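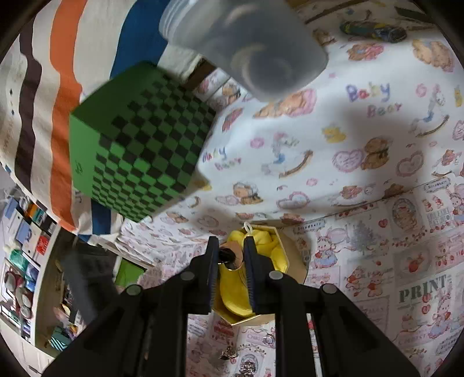
Yellow fabric folded into a six-sided box, with a larger green box beside it.

The first thing Mi-kyung Ko wants you to know about her wagon is that it was never supposed to be a project. She bought it in November to haul potting soil and a very large dog, and she had every intention of leaving it alone. Then the rear springs sagged, and a neighbor mentioned the Saturday crowd over in Humphreys, and well, you can guess how these things go.

The Humphreys meet is a small one, 13 cars on a good morning, parked nose-out behind the old feed store. There are no trophies and there's no entry fee, and people bring doughnuts and lend each other torque wrenches (and mostly get them back). It was there that Ko met Tae-yang Ra, who has been rebuilding suspensions in his garage in Rurley for longer than he cares to admit, and who crawled under her wagon in his good jacket before he had even said hello.

"The springs were the easy part," Ra says, laughing. "Every bushing under there was older than my daughter."

So they did the bushings, over eight evenings, with a space heater going and the radio on low. Ko learned to use a press. She learned to soak a bolt the night before - and then to soak it again. The parts came to more than $300, which she had been saving for a new stove, and she says she'd do it all over again tomorrow!

The drive home to Plillenar takes in two miles of patched county road that used to rattle the glove box open. It stays shut these days. She still hasn't replaced the stove, but Ra has been talking about sway bars, and the dog has claimed the back seat.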